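Handout 4: Selling advertising space on a small website

Read this before the March session. Bring your own draft rate card if you have one.

## 4.1 What the advertiser is buying

A small trade site sells access to a particular group of readers. Pustesley, the garden-shed directory we use through this unit, has 3,863 visitors in a normal month. A national newspaper would laugh at that figure, but most of those people are looking for a shed, and a shed maker within driving distance will pay to be seen by them.

Write the visitor figure on the rate card, say which month it comes from, and say whether it counts people or page views. Mixing the two is the most common fault in last year's coursework.

## 4.2 Ways of charging

**Flat monthly fee.** One price for one position. Easy to invoice, and small firms like to know the cost beforehand. Pustesley sells its side panel this way.

**Per thousand views (CPM).** The advertiser pays each time the advert is loaded a thousand times. On a site with few pages the sums are tiny. At £2 per thousand, an advert shown 3,000 times in a month earns £6, and the invoice may cost more than that to prepare.

**Per click.** The site carries the risk. If the advert is badly written, the site owner earns nothing from it and has still given up the space.

**Paid listing.** A short entry under a heading, usually renewed each year. Check renewal dates at the start of the month.

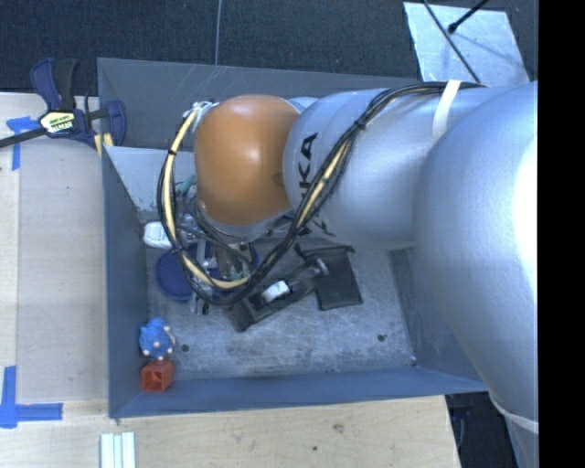
*S. Chantharasri*

## 4.3 Writing the terms

Terms should fit on one side of A4. Cover at least the following:

- what the advertiser must send, in what format and by when
- who may change the wording, and whether the advertiser sees it first
- when payment is due
- what happens if the site is down
- how either side can end the arrangement

Cloltis, a directory for caterers, left out the last point. An advertiser stopped paying in the fourth month and the listing stayed up for the rest of the year while the two sides argued over notice. One sentence giving 30 days' notice would have covered it.

Paid entries have to be marked as paid. "Advertisement" or "Sponsored" next to the entry is enough if it can be read easily. Pale grey text at the foot of the page is not.

## 4.4 Exercise

Work in pairs. Dukalex sells replacement parts for coffee machines and wants to place an advert on a site for café owners.

1. Draft a rate card with 2 positions and a price for each.
2. Write the email you would send to Dukalex, no longer than 150 words.
3. Decide which way of charging you would offer first, and note your reasons in a line or two.

Keep your draft. We use it again in Handout 5, on renewals and late payment.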